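Chapter 3
Buying the Cell: Budgets, Quotes and What Gets Left Out

Before you read: chapter 2 covered picking the task. If you skipped it, go back. You can't price a robot cell for a job you haven't written down.

Opening case

Poppy Hartley had a Monday deadline and one spreadsheet. Her employer, Fairclough, packs gift baskets and table displays. Mixed items, odd shapes, short runs. She'd been told to plan for a two-arm cell and to have a number ready by August. The first quote, from Tratanex, came in at 3 pages. Arms, controller, shipping. Looked cheap. The second, from Baletti, ran to 14 and looked expensive. Same arms, more or less.

The difference was everything around the arms. Frame, rails, table surface, cable sleeves, camera mounts, spare fingers. Baletti had priced them. Tratanex had left them to the buyer, in one line near the bottom: "site items by customer." When Hartley priced the site items herself the gap closed to almost nothing. Her note in the margin — "which one is the cheap one again?" — is a good question for this whole chapter.

What goes in the budget

Split it early. Four headings will do for now:

Hardware. Arms, grippers, cameras, controller.
Structure. Frame, table, walls, lighting, power.
Trial stock. The things the robot will pick up, or stand-ins for them.
Hours. Setup, teaching, cleaning, fixing. Most often forgotten.

Trial stock sounds minor. It isn't. Hartley's first draft had no line for it at all. Her second allowed 43 pieces, and the trial plan called for over 400 picks before anyone signed. Real fruit bruises, so plastic is the usual choice, but plastic costs money too and it wears. Get shapes that differ: long, round, small, bunched on a stem. A gripper that handles an orange tells you very little about a bunch of strawberries.

Fingers are the other trap. Ask the supplier (Hesen, in this case, for the grippers) what a spare pair costs and how long it takes to arive. Put both figures in the plan. Lead time is a cost, even if accounting has no column for it.

Then the trial itself. Ask to see the task done with mixed items on the table, not one item alone on a bare plate. Ask for the view at the wrist as well, a wide shot from across the room hides a lot. Keep the pictures with the quote. 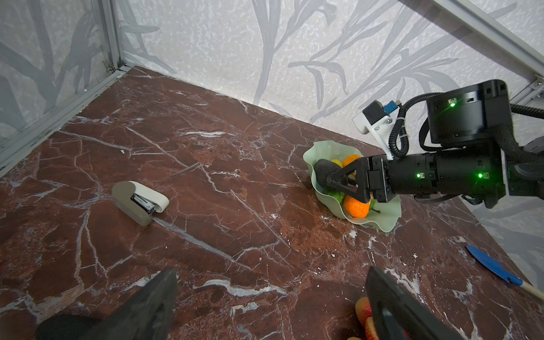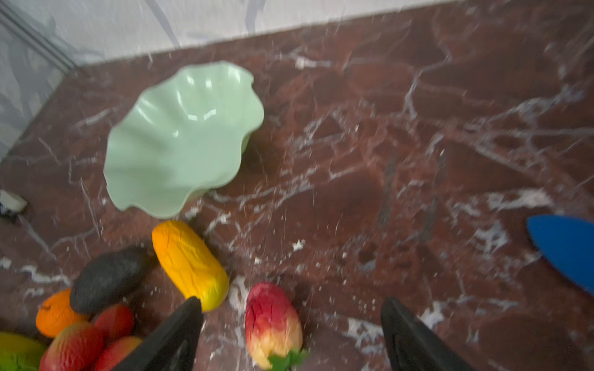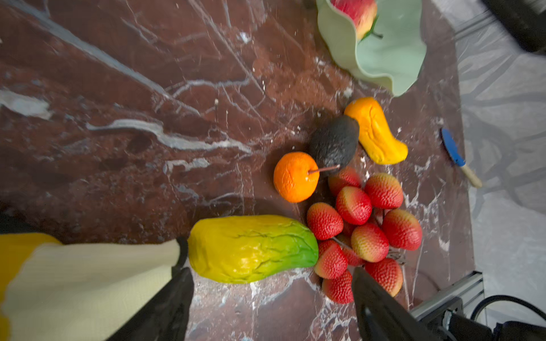
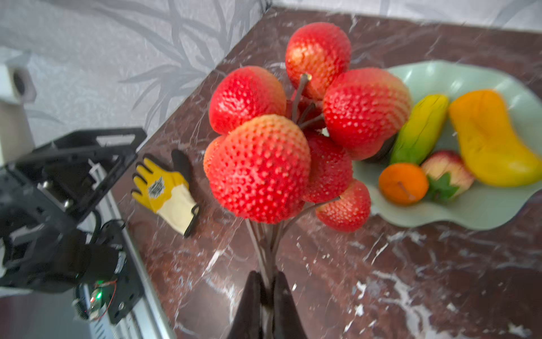 Figure 3.1 Views at the wrist, mixed fruit task. Each shows the marble worktop, gripper fingers and a pale green bowl or dish with a wavy rim.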